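Widden bench notebook: plates again, and the cable that keeps me humble 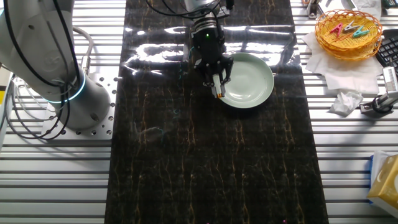
Widden workshop, 30/07/2018

Fingers over the near rim of the green plate, light on the gripper showing green, and I'm rather pleased with how the approach looks now! I dropped the speed and raised the wrist 2 mm, which should suit the shallow rim better (the old height was set for the Strebel bowls, my own fault for not writing it down). The shiny black mat throws a lot of glare up at the far end, so I'd like to try a duller one before we trust the camera there. Next job is tidying the loops of cable on the arm, long overdue. Pegs stay in the orange basket please, we'll want them for run 19. If you change the grip force, note it on the Geneneck sheet.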